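Brukent puts its table-clearing cell on a proper care routine

Our table-clearing cell has a name, Lilledeck, and now it has a maintenance plan to go with it. I'm the one who looks after it, so I was asked to write this announcement myself. You'll have to forgive the lack of polish!

The plan is called Tukero and it came out of 335 hours of me cleaning, tightening and swearing quietly at a gripper. Lilledeck practises on the sort of mess people leave after lunch, so the worktop gets a plate, a tray, cups and whatever rubbish goes with them.
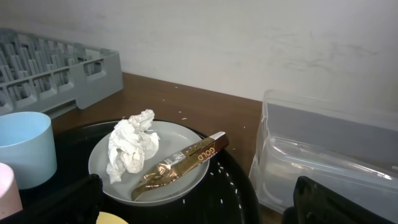
I used to look at the machine only when it went wrong. Now each morning starts at 7 with the fingers: wipe both pads, check the screws, open and close them fully 2 times and listen. Then I check the wrist camera lens and run the arm out to each corner of the worktop - slowly, with my hand near the stop button. If the cable drags at any corner, I re-clip it before anything else happens.

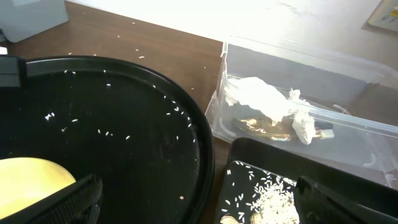
Pads are the part I get asked about most. Ours are black and ribbed, and the ribs are lovely for holding a slippery cup but they do collect dirt. Food is the worst of it. With rice grains scattered over the big tray and the table, and a whole heap of them in the small tray right by the finger, you can see why I keep a soft brush within reach. I brush along the ribs, never across, and swap the pair when the edges start to round off. Quezada, who supply our spares, now send pads in matched pairs, and that has saved me a lot of fiddling with the grip settings. 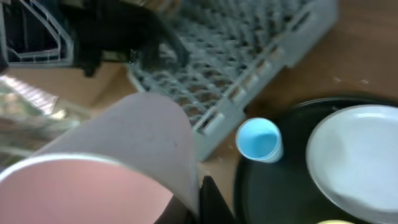
Brukent workshop, March

Tukero is now the standard routine for Lilledeck, and the checklist is ready for anyone running the same cell. It has 71 checks in all, most of them very quick, and the full set takes me 88 minutes at the end of the month. The daily one fits into a cup of tea.

I'm happy to talk visitors through a pad change at the workshop (bring old sleeves, there's grease). Requests for the checklist should go to the Brukent service desk, marked Tukero.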